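Posted in July by Steinar Riis
Filed under: Kitchen Notes, Rice & Grains

Rice by the weight, and why I've stopped using cups

I've been cooking rice most nights since spring and I'm more excited about it than a grown man should be.
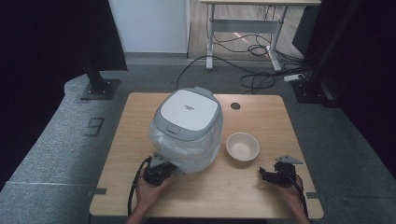 Do you need to rinse rice before you cook it? For plain white rice, give it two or three changes of cold water, until you can see your fingers through it, and leave pudding rice well alone because you want all that starch.

Right, weighing. I used cups for years, and every pot came out a little different from the last one. Then Baldur Arnardóttir, who I share an allotment with over at Brornadthorpe, told me to put the pan on the scales and pour the water straight in. So simple! For the long grain I buy I use one and a half times the weight of the rice in water, and for short grain a bit less, nearer one and a quarter. Brown rice wants a good deal more, and I'm still fiddling with that one.

The big test was the Partington street lunch. I cooked 2,000 grams of dry long grain in batches, which meant 3,000 grams of water, and it all came out fluffy (I was grinning like a fool). We ate it with Baldur's runner beans and a huge tray of roast carrots, and I went home with one small tub, which became fried rice the next morning with an egg and far too much ginger.

Resting matters as well. Ten minutes with the lid on, heat off, no peeking. Then fluff it with a fork – or a flat paddle if you've got one – and go gently round the sides first. I used to skip the rest when I was hungry and the bottom was always claggy.

Leftovers go on a wide plate to cool quickly, then into the fridge within the hour, and I eat them the next day. Cold rice makes the best fried rice anyway, as the grains stay apart in the pan.

Next I want to have a proper go at the crispy Persian kind, with the golden crust. My first try stuck so badly I had to soak the pan overnight, but the bits I chipped off were wonderful. If you've got a trick for turning it out in one piece, please tell me!

We use cookies to remember your settings and see which posts get read. Accept / Manage choices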